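Section 2. Placing the Toaster and Making Toast

2.1 Preparing the table

1. Cover the table with a flat cloth and smooth it by hand before the appliance is set down.
2. Place the toaster upright with the control knob and lever facing the user.
3. Lead the power cord out to the left. Do not pull it tight — a gentle curve is sufficient.
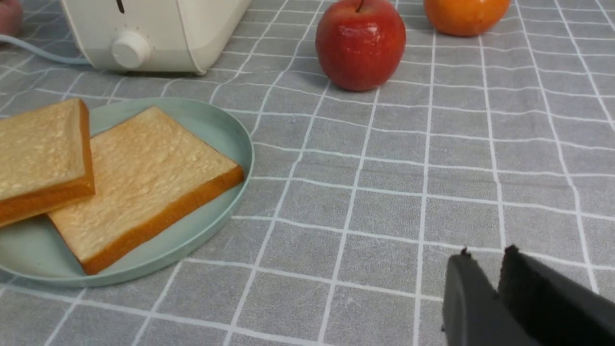
4. Keep fruit and other table items clear of the cord and away from the slots.

Note: Residents of Willora are asked to leave the cloth on the table after use.

2.2 Loading the bread

1. Confirm that the lever is in the raised position.
2. Insert one slice in each slot. Slices should stand upright; a slight lean is acceptable.
3. Set the round knob. The Gidano kitchen staff recommend a low setting for the first use.
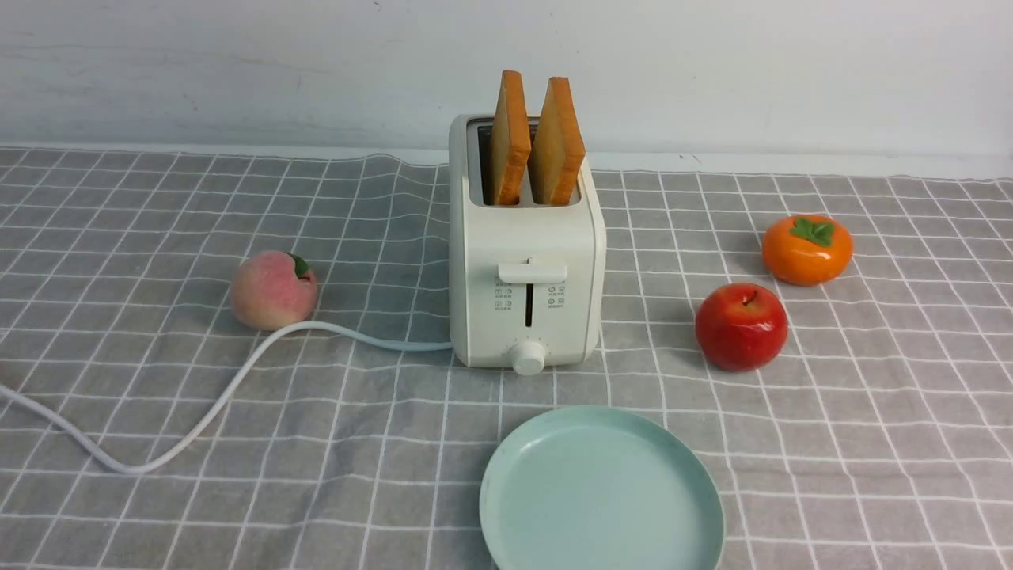

4. Press the lever down until it holds. Remain in the room during toasting.

Caution: Do not insert knives, forks or fingers into the slots. Do not force a slice that is too thick.

2.3 Removing the toast

1. Wait until the lever has returned to its upper position.
2. Set a plate in front of the toaster.
3. Lift the slices by their upper crusts — these may be hot — and lay them on the plate. 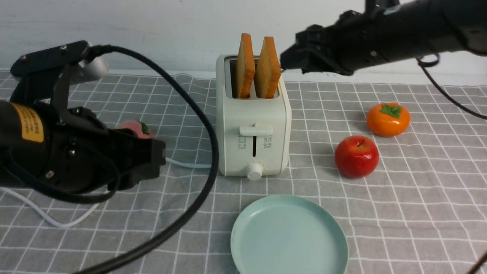 Brilside, 16/02/2019

Questions concerning this section should be addressed to Natsumi Arai. Reports of damaged cords are to be made to Américo Amaral before the appliance is used again.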